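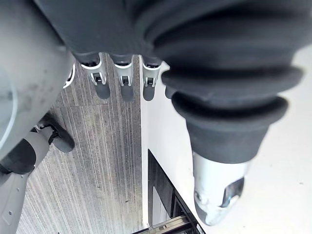
Trornano Hand Demo Days

Hi, I'm Aurelio Soler, and I run the demo days for the Trornano hand at our Pluvusberg showroom. If you've been reading the spec sheets and still can't tell whether the thing would suit your shop, come and try it. I was the same before I started here (I sold conveyors, and I'd never been near a robot hand in my life) and ten minutes with one did more for me than a month of brochures.

What you'll see

The hand has white finger brackets with dark grey pads at the tips, and it works pointing down, so you can watch the pads come in over a part from the side of the cell. Stand on the carpet side if you can. It's a much better view than you get from behind the arm, and the coffee's over there too.

There's also a tool with a silver metal tip on the end of a black rubber bellows. People always want to squeeze the bellows — please wait until I've stopped the arm and then go for your life!

We start with the sample parts we keep on hand, and after that it's your turn. Bring your own! Small boxes, bottle caps, brackets, whatever you've got trouble with at work. Last February a fellow from Partanen turned up with a bag of rubber seals and we had a lovely afternoon dropping them all over the place before we found a grip that held.

How the sessions run

Each session takes two hours and we keep it to eight people, so everyone gets a go on the controls. The first one starts at 10 in the morning. If you've got more than five parts to try, let me know when you book and I'll put you in the afternoon group, where I'm not watching the clock as much.

Closed shoes, please, and tie back long hair. Kids are welcome if they're old enough to stay behind the line when asked.

Buying or borrowing

You can order the hand on its own or with a mounting plate for the Vondby arm. Spare fingertip pads come in packs of four, in one colour only (grey, sorry, I've asked). We also do a short-term loan for shops that want to try it on their own floor first. I'd do the demo before the loan, as setting up is a lot quicker once you've seen me fumble through it.

To book, use the form on this page or ring the showroom and ask for Aurelio.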